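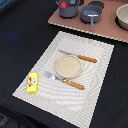
Olesia Chornovol spent most of February teaching a robot arm to set a table, and she says the fork was the worst of it.

"The plate is easy. It's round, so you can't really put it down facing the wrong way," she said when we spoke on a Tuesday afternoon. "With a fork you can be right about the place and wrong about the angle, and then the whole setting looks off."

Her project, called Grarel, uses toy dishes and cutlery on a placemat. The usual method in her group was to train on demonstrations that all began with the mat square to the table. Chornovol turned the mat a different way before each one. She recorded 45 demonstrations for the fork and the same number for the knife.

The results surprised her. Trained on the straight mats, the arm placed the fork correctly in 3 of 20 trials when the mat was turned. Trained on the turned mats, it managed 13 of 20.

"I expected it to be better, but I thought we'd need a lot more data," she said. "It was the same amount of recording. We only moved the mat."

She is careful about what the numbers show. All the trials were run on one table, and a fork counted as correct if it lay parallel to the knife within a set limit. Her colleague Levchenko thinks the limit is too generous. Chornovol partly agrees.

"If you make it stricter, we lose a few of the 13," she said. "I'd still take that over three."

The seven misses were mostly forks that turned in the grip before they were let go. She plans to work on the release next, using the same cutlery, and then move on to spoons.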